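Hakora to Open Nail Care Counter and Expand Refill Program

Hakora, the independent beauty retailer, will open a dedicated nail care counter at its Simiyu Street store this May, the company announced on Tuesday. The counter will carry the full Todano line of nail lacquers, including 20 shades that have until now been sold only through the brand's website.

The new counter will occupy the former fragrance alcove on the ground floor, next to the main entrance. Customers will be able to try shades on sample tips before buying, and trained staff will be present during all store hours. Appointments will not be required for color matching, although the store recommends booking ahead for a full manicure.

"Our customers have asked for a place where they can see the colors in daylight and take their time," said Mercy Lema, director of retail at Hakora. "Many of them have bought lacquer online and found that the shade on the screen was not the shade in the bottle. The counter has been placed beside the front windows with that in mind."

Construction will be carried out by Fusex, the shopfitting firm that completed the store's skin care area. The front entrance will remain open throughout the work, but the ground-floor register will be closed. Shoppers are asked to pay on the second floor until the counter opens.
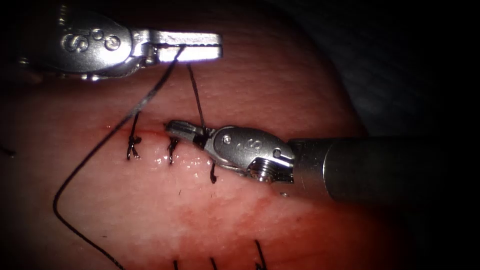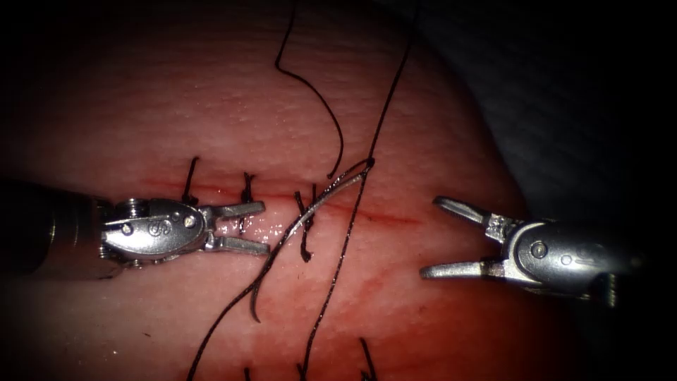
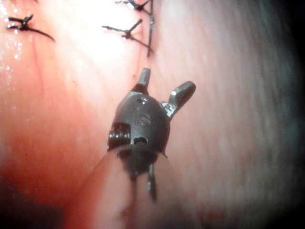 The opening range will be arranged by color family, with sheer and neutral shades on the upper shelves and darker finishes below. Base coats, top coats, cuticle oil and remover will be stocked in a separate cabinet. Todano's quick-dry top coat, which sold out at the store twice last winter, will be limited to two bottles per customer during the first week.

Hakora also confirmed that its bottle return program will be extended to nail products for the first time. Customers who bring in seven empty lacquer bottles, of any brand, will receive one Todano shade of their choice at no charge. Bottles must be empty and closed, and labels may be left on. The offer does not apply to gel products or to remover containers, which the store is not able to accept.

The return program began with lip and face products and has taken in more than 2000 empty containers. Luzius Koller, who manages the program, said that nail lacquer had been left out at first due to the rules for storing and transporting flammable materials.

"Even a small amount of dried product has to be handled correctly," Koller said. "We now have a sealed collection cabinet and a licensed carrier, and staff at the counter have been shown what can be taken and what has to be turned away."

Members of the store's loyalty program will be admitted one hour before the general public on opening day. The first 400 customers to make a purchase at the counter will receive a glass nail file. Gift cards and existing store credit may be used toward all nail products, but the spring discount code will not be valid on the Todano line.

Manicure appointments may be booked in person at the second-floor service desk or by telephone during store hours - online booking will be added at a later date. Prices for services will be posted at the counter and at both entrances. Customers with allergies to particular ingredients may request a printed ingredient list for any shade in the range before their appointment.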